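Butport Skin Care — product meeting, minutes, 1st June 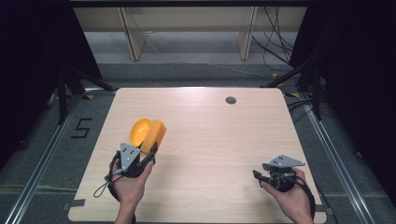
Orange disc and yellow-orange foam block at the wooden table.

Present: Endang Majimbun (chair), Soledad Escobar (formulas), shop, packing, web orders. Soledad took notes until item 4, then web orders. Sorry for the change in style.

Apologies: labels. Comments sent by email, read out under item 3.

1. Last minutes

Agreed, one fix. Said the lip balm was "discontinued". Should say "paused". Shop has been telling people it's gone for good, please stop. Endang to correct the copy in the folder.

Carried over from last time: drain cover in the mixing room, still loose. Scale calibrated, done. Sample spoons, ordered, wrong size came, going back.

2. Oat and calendula cream, second batch

Soledad reported. Texture better than first batch, still a bit grainy on the back of the hand. Goes away after rubbing in but people won't wait for that. Thinks the shea cooled too slow. Wants to try again with the pot in a cold bath and stirring the whole way down. Shea is from Butkienė same as before, nothing wrong with it, smells fine, color fine.

Packing asked if we could just call it "whipped" and be done. No.

Scent. Split opinions. Shop likes it plain. Web orders says plain smells like breakfast. Endang would accept a very small amount of lavender but not if it means a new label, which it does. Long talk, left it plain for the third batch, make a small side jar with lavender and put both out at the counter with no names on them. See which gets used up.

Preservative level stays as it was. Soledad does not want to touch that and grain at the same time, otherwise we won't know which one did what.

Feel after an hour: three of us had dry hands again, packing did not. Packing also wears gloves all day so maybe doesn't count. Glycerin up a touch? Soledad says it gets sticky fast. Will do one at the current level and one slightly higher.

Agreed: third batch, small, before the end of June. No launch date until grain is sorted. Web orders to take the "coming soon" line off the front page, customers are asking every day.

3. Labels

Email from labels, read by Endang. Main points:

— The word "natural" is on the front of the face wash, the back of the face wash and the lid. Once is enough.
— Ingredient list on the rose toner is too small. Labels has tried reading it in a bathroom and can't.
— "Free from chemicals" has to go from the old hand cream leaflet. Water is a chemical. Has asked for this before.
— Wants final text for everything by the middle of the month, no more changes over the phone.

Discussion. All fine with the first two. On the leaflet, shop says customers ask for chemical free in exactly those words, and it's easier to hand them a leaflet that says it. Soledad not happy with it at all. We can say what isn't in there: no added color, no parabens, no mineral oil. That's true and it's clear enough. Agreed, leaflet to be rewritten that way. Old ones to be recycled, not left under the counter "just in case".

Some back and forth over "suitable for all skin types". Soledad says no product is. Endang asked what the others put. Didn't matter, we decided on "patch test first" in bold and took the skin type line out. Shop wanted it noted that she thinks this will scare people. Noted.

Printer: Giltach quoted $209 for the new toner labels, including the waterproof coating. Old printer hasn't answered two emails. Go with Giltach for the toner only, look at how the coating holds up in the shower, then decide on the rest. Packing to stick one on an empty bottle and take it home.

Quantity is 1000. Web orders asked for less, price per label jumps, so 1000.

4. Jars and pumps

(notes by web orders from here)

Zudard pumps. Returns are up, nearly all for the same thing — pump goes down and stays down. Shop keeps a drawer of them. Endang tried one at the table, worked, tried another one, didn't. Packing thinks it's the thicker lotion and not the pump, because the same pumps on the face wash are no trouble at all. Soledad thinks it's both.

Options talked about
thin the lotion — no, people like it thick
tube instead of bottle — cheaper, looks cheaper
wide mouth jar — fingers in it, Soledad against for a lotion with that much aloe
different pump from Zudard, they do one with a wider stem

Agreed on the wider stem, ask for samples first. Packing to write to Zudard and include a photo of a stuck one. Nobody to promise customers anything until samples are here. Replacements for stuck pumps go on as now, send a new pump with a note, they don't need to send the old one back.

Jars for the cream. Glass or not. Went over this last time as well. Glass looks good in the shop and breaks in the mail. 80 broken since we started keeping the list, packing has the list. Refund or resend every time, plus the mess in the box, plus people write reviews with pictures. Shop won't give up glass at the counter. Came down to: glass in the shop, aluminum tins for web orders. Same weight of cream in each so we don't need a diffrent price. Label size has to be checked against the tin, it's a bit shorter. To labels.

Endang asked for the tins to have a liner. Soledad agrees, will check what the liner is made of before ordering.

5. Money

Short one. Spend on raw materials and packaging so far this quarter $3290. Higher than we'd like. Most of it is the shea and the aloe, bought ahead before the price went up, so next quarter should be lower. Endang wants no new ingredients bought without asking first. That includes small ones. Shop asked if that includes the tester cotton pads. It doesn't.

Soap molds still unopened in the back. Either we make soap or we sell them. Soledad would like to make soap. Not before fall. Molds stay for now, move to top shelf.

6. Reviews and customer mail

Web orders went through the inbox.

Good ones: aloe lotion mostly, people say it sinks in quick and isn't greasy, a few use it after shaving. One lady has bought the rose toner every month and wants a bigger bottle. So do others it seems. Put bigger toner on the list for next meeting.

Bad ones: face wash too drying for some in winter. Fair. Soledad says it's a wash for oily skin and the page should say so near the top and not down past the shipping info. Web orders to move it. Hand cream smell too strong, two complaints from the same adress. Foot balm melted in the mailbox. It's a balm, it does that, but we should say on the page to put it in the fridge for a bit and it sets again. Also maybe hold foot balm orders over a heat wave? Left open.

One rash. Face wash. Customer had not patch tested, stopped using it, says it cleared up. Refunded already. Soledad asked for the batch code, we have it, she's kept the reference sample from that batch and will look at it this week. Write back to customer when she has, even if there's nothing to report. Put in the complaints book, which it wasn't until now. Reminder that every skin reaction goes in the book the same day, doesn't matter how small.

Bloggers. Three requests for free products in exchange for a review. Shop in favor, Endang ok with it if they state they got it free. We don't ask to see the review before it goes up and we don't ask for changes. Send the aloe lotion and toner, not the cream, it's not ready. Web orders to answer them.

7. Shop counter

Testers. The open ones get dirty by lunch time. Shop wants small spatulas and a bin. Agreed. Date on the bottom of every tester when opened, throw out after a month, no matter what's left in it.

Mirror by the till is too dim. Move the lamp.

Shelf order: shop would like it by body part, face top, hands middle, feet bottom. Now it's by color of label which looks nice but people can't find anything. Try for the month of June and see.

8. Any other business

— Fridge in mixing room is for raw materials. Yogurt again.
— Hair nets are out, more ordered, don't start mixing without one.
— Packing off the second half of the month. Shop covers mornings, web orders covers afternoons.
— Smell from the store cupboard. It's the neem oil. Lid was on wrong.
— Soledad asked whether anyone wants to try the beeswax free balm on their heels, needs people who'll write down what they think and not just say "nice". Shop and Endang took one.

To do

Endang — fix last minutes, confirm Giltach quote, drain cover
Soledad — third batch cream plus lavender side jar, glycerin test, tin liner, rash batch sample, leaflet wording
Packing — write to Zudard, label test at home, move molds
Web orders — coming soon line, face wash page, foot balm note, bloggers
Shop — spatulas and bin, lamp, shelves
Labels — tin size, toner text bigger, "natural" down to one

Next meeting end of June, when third batch is ready. Bigger toner bottle first on the list. Bring your own mug.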